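Notebook – jewellery sorting and storage
5/10/21

Carrying on from the January list. Aim for this session: get the mixed pieces off the round table and into trays by type, then decide what needs its own compartment. The Sorkora inserts have come, 17 mm deep, which is enough for flat items and short for anything that stands up or has a stiff clasp.

Order of work as set out last time:
Hard rings and bangles first.
Bead strands and coiled bracelets next, laid in loops.
Corded and tasselled pieces after that, one at a time.
Fine chain last. Allow more time than seems sensible.

The order is by how much damage a piece can do to its neighbours. A bangle dropped on a bead strand will chip a bead, and a stone setting will catch a cord and pull the braid. Tassels do no harm but take up everything they touch.

Tray: box lid, white inside, low wall. Good enough for sorting. White shows up dark beads and is poor for pale stone, where the edge of the piece is hard to find against the card. Try a strip of grey felt in one corner before buying anything. Felt from the Urrutia roll, the offcut is 200 mm wide and will do.
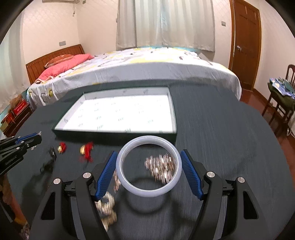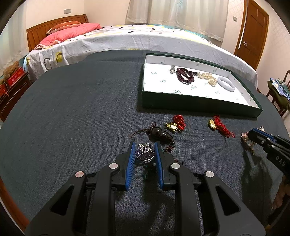
Bangles are the simplest class to store and the easiest to break. Stone ones should not be stacked, hung on a peg or put in with metal. The present plan is one bangle to a compartment, flat, with a felt disc under it. Handling is by the outside of the rim, both sides at once, and never with a finger hooked through the middle. The pale lavender-white one has a smooth, glossy rim with no setting or hinge to work round, so a plain round compartment will take it. Inside diameter to be measured with the plastic calliper. Do not use the steel one on stone.

Brooches: check the pin and catch before anything else. Any brooch with a raised stone goes face up on felt, pin closed. The silver flower with the purple oval stone is to be entered under brooches, stone not identified. Write "purple stone" on the card and leave it at that until somebody has tested it. Two cards in the old Fadatari set had stone names put down by eye and both had to be redone.

Corded pieces: the red cords and the braided brown one need to lie straight. Tassels to be combed out with fingers only and wrapped in a loose sleeve of tissue, open at both ends. No elastic bands. Rubber marked the silk on an earlier piece and the mark has not come out.

Tangled chain: work on a flat cloth, no pulling. Open any clasp first, then loosen from the middle of the knot with two blunt needles. If it has not moved after a few minutes, leave it and come back. Talc was tried in January and got into the links, so no more of that.

Labels: Cikcombe tie-on tags, small size. Numbering continues from 1106. Pencil only. Tag goes on the cord or chain where there is one, otherwise in the compartment beside the piece. For the bangles, loose tag under the felt disc.

Open points:
Lid needed for the inserts. At present they stack, but the top one is uncovered and collects dust.
Compartment count. The insert plan gives 43, with the large corner ones split in two. Tasselled pieces may want those left whole.
Pearl or bead strand, cream: decide which before it is wiped with anything. Dry cloth until then.
Tablecloth is textured and small parts catch in the weave. Put a smooth sheet over it for the chain work.

Next session: felt cutting, bangle measurements, cards for the brooches. Needles are in the drawer with the calliper.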